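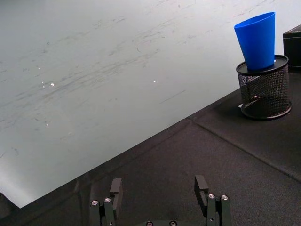
*Wrist view, gripper open, with the blue cup on the mesh pen holder.*

## Collet hand-guiding kit

Collet is for people who would sooner show an arm a job than type it one. Take hold of the grip ring, press the thumb switch and walk the gripper through the task. If you'd prefer to stay in your chair, the Zollano remote does the same work from across the room – with less elbow and slightly more swearing.

Each take is saved with the wrist view alongside the joint positions, so you can watch your own hesitation later at full resolution. Bad takes can be deleted. We recommend a generous hand.

- Grip ring with thumb switch, 82 mm across
- Storage for 605 takes before you have to choose favorites
- Parallel-jaw gripper, black, flat fingertip pads
- Zollano remote sold separately, naturally

Cups, pen holders and other desk residents not included.

Orders placed before June ship with the older thumb switch, which is stiffer and has its fans. Fitting questions go to Solène Delaunay at Nuten.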